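Refinishing the Walnut Slab, Part 3: Grit Sequence and Oil

The slab is flat now. Last month's post covered the router sled and the cupped end, and the short version is that I took off more than I wanted and stopped when the straightedge quit rocking. What remained was a surface full of shallow tracks from the router bit, all running across the grain.

I started at 80 grit with a random orbital sander and stayed there for most of an evening. The temptation is to move to 120 once the tracks are hard to see. They stay hard to see until oil goes on, and then they come back as dull stripes. I wiped the whole top with mineral spirits and put a work light at floor level, which raised four bad areas I had missed. I marked them in pencil and sanded until the pencil was gone, then did the whole wipe again.

After that the sequence was 120, 150, 180, 220. I have tried skipping 150 on other pieces. On maple I could find the scratches afterward. On walnut I couldn't, but the discs are cheap and each pass is short.

The store brand discs from Clumthorpe shed grit on the first piece and I threw out the rest of the box. The Mestolon discs cost more and lasted about three times as long at the coarse end. At 220 I noticed no difference between them.

Water popping came next: a damp rag over everything, an hour to dry, then a light hand pass at 220 along the grain. I don't go higher than that under a penetrating oil. I ran a test board in July with one half at 220 and the other half at 600, and the 600 side took less oil and came out paler. It felt better for a week. After a month of coffee cups the two halves felt the same.

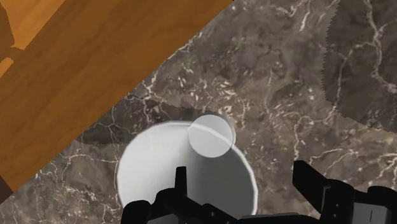
Brown wood beside dark marble, rendered.

Color is the part I keep changing my mind on. The kitchen counter is dark stone, and straight oil on walnut can land close enough to it in value that the two surfaces blur together in evening light. I wanted the wood to stay warmer than the stone. Three samples went on offcuts: Plivimwood clear, Plivimwood amber, and plain Poojary tung oil thinned one to one with citrus solvent. The clear was too gray. The amber was right in daylight and too orange under the 2700K bulbs. The tung oil sat between them and darkened slightly over two weeks, so that is what went on the slab.

Application was five coats. The first was a flood coat, left wet for 40 minutes and wiped hard. The next two were thinned the same way and a day apart. The last two were full strength, with three days between them, and each was rubbed out with a gray pad. The end grain drank much more than the face and got two extra coats while I was waiting.

Total oil used was a little under a quart. Rags went flat on the driveway to dry, one layer, weighted with gravel.

Cure time is the weak point of tung oil. The can says 30 days. At day 12 a glass still left a faint ring, which buffed out. At day 26 it left nothing. I am keeping hot pans off it until the full month is over.

Remaining items: the underside has only two coats and should get a third before the slab goes on its base, and the bolt slots need to be widened by an eighth of an inch for seasonal movement. I cut them along the grain the first time, where they do no good at all.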